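Curndale hall kitchen, winter walk-through, my notes

Did this one in June, a bit after 7 am, with a thermos and cold hands. Same list as last time, so tick or no tick, then whatever I felt like adding.

Smoke alarm, hallway: OK. Loud! Woke the dog next door.
Fire blanket: OK, but it's been hung behind the apron hooks again. I moved it to the left of the door.
Extinguisher: gauge in the green, tag current.
Power board by the urn: FAIL. Two boards plugged into each other (I know, I know, the cord doesn't reach). Both unplugged, and I've asked Faduter to quote on a proper outlet.
Urn: lid catch stiff, tap fine. Tick, with a grumble.
Mugs and cups: run a finger round the rims and give the handles a wiggle. Anything chipped goes in the bin, please, not back on the shelf for the next person to find.

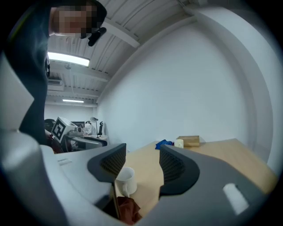

Josiane Delorme wrote back that the mugs don't worry her nearly as much as the step down to the storeroom, which she's tripped on twice with a full tray, and could it please get some yellow tape before the soup lunch.

Fair call, Josiane, and I'd walked straight past it. Added now.

Storeroom step: FAIL. Tape on order from Ulico, 52 mm wide, should cover the edge in one go.
Back door: sticks at the bottom, opens with a shove. Needs planing.
First aid kit: short on burn gel, otherwise full.
Gas bottle: strap tight, no smell at the fitting.

Next look once the tape's down.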